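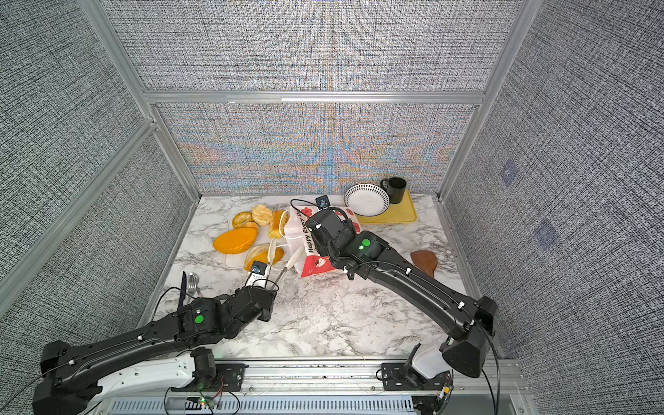 Flasterum Doppelarm-Packplatz – Sicherheitshinweis und Nachrüstsatz »Gelier«

Liebe Kundinnen und Kunden, wir haben den Flasterum immer gern als geduldigen Kollegen für Gebäck und Papiertaschen vorgestellt, und das ist er auch weiterhin. Leider müssen wir heute von einem Fehler berichten, der uns einige unruhige Nächte beschert hat. Bei Geräten mit der Steuerung Sekora 41 kann es vorkommen, dass ein Greifer nach einem Not-Halt von selbst wieder schließt, sobald die Spannung zurückkehrt. Wer in diesem Augenblick gerade eine verklemmte Tasche richtet, hat die Finger womöglich genau dort, wo sie nicht hingehören.

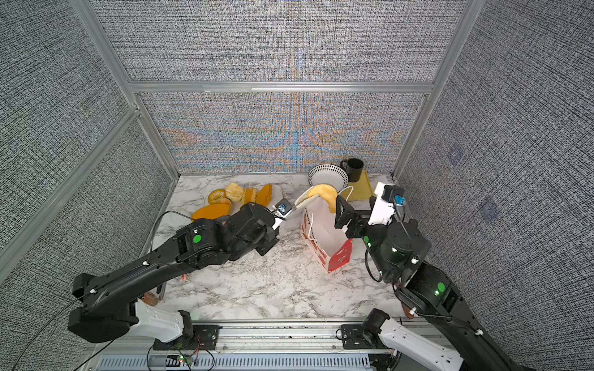
Sylvie Grewal hat uns den Fehler als Erste gemeldet und schrieb dazu, der rechte Greifer habe nach dem Entriegeln ohne jeden Befehl zugefasst, mit knapp 80 Newton, und der Taschengriff sei glatt durchgerissen. Verletzt wurde zum Glück niemand. Wir konnten den Vorgang in der Werkstatt bei Wong nachstellen, im zweiten Anlauf und dann immer wieder.

Schuld ist ein kleiner Speicherbaustein auf der Greiferplatine, der den letzten Sollwert behält, obwohl er ihn beim Not-Halt verwerfen müsste. Der Nachrüstsatz Gelier ersetzt die Platine an beiden Armen und begrenzt die Schließkraft beim Wiederanlauf auf 10 Newton,

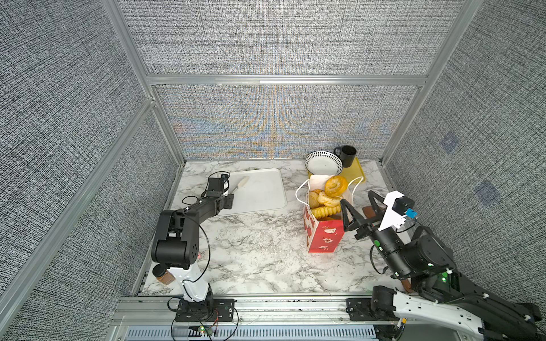
und zwar so lange, bis Sie die Freigabetaste am Bedienteil gedrückt haben. Bis zum Einbau bitten wir Sie herzlich: Netzstecker ziehen, bevor Sie in den Arbeitsraum greifen, und nach jedem Not-Halt die Arme von Hand in Parkstellung bringen. Der Satz ist für betroffene Geräte kostenlos und wird ab April verschickt. Der Einbau dauert 70 Minuten, ein Innensechskant genügt.
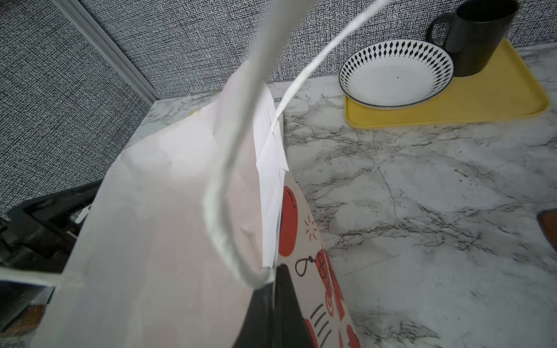

Papiertasche mit gedrehtem Griff, Sicht der Handgelenkkamera

Kommentare (3)

Ekene Adeyemi
Danke für die offene Auskunft! Gilt das auch, wenn nur der linke Arm bestückt ist?

Flasterum Kundendienst
Ja, auch dann bitte tauschen. Die zweite Platine legen Sie einfach beiseite.

Elsie Dobson
Unserer hat im Winter zweimal so zugeschnappt, ich hatte die Tasche in Verdacht. Satz ist bestellt.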